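# Teaching by hand at Storthorpe
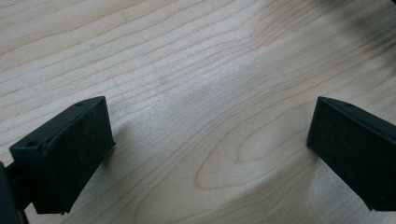

What does the method replace? The joystick, mostly. A person holds the gripper, does the chore, and the recording becomes training data for an arm that was somewhere else at the time.

The lead researcher on the Renell project at Storthorpe has given that explanation before and has it down to one breath. "Then people ask if it does dishes," she says. "It does one cup."

The cup took 779 demonstrations. Her group had planned on 500, a figure she describes as "chosen for its roundness." The extra ones went to left-handed reaches, which the first batch had left out, everyone on the roster being right-handed.

The result they are publishing is about throwing data away. A model trained on 125 hand-picked demonstrations placed the cup nearly as often as the one that got the whole pile. I asked how the 125 were picked. "Slow starts went first. Then anything where the person changed their mind halfway. You'd be amazed how much doubt goes into moving a cup."

Chisholm, the group's sorting script, now does the picking. It disagreed with the human graders on 38 recordings, and she has watched all of them. "Chisholm was right more than I'd like."

Next comes Ultano, the same study with drawers. Recording starts in February. She has not set a target number this time.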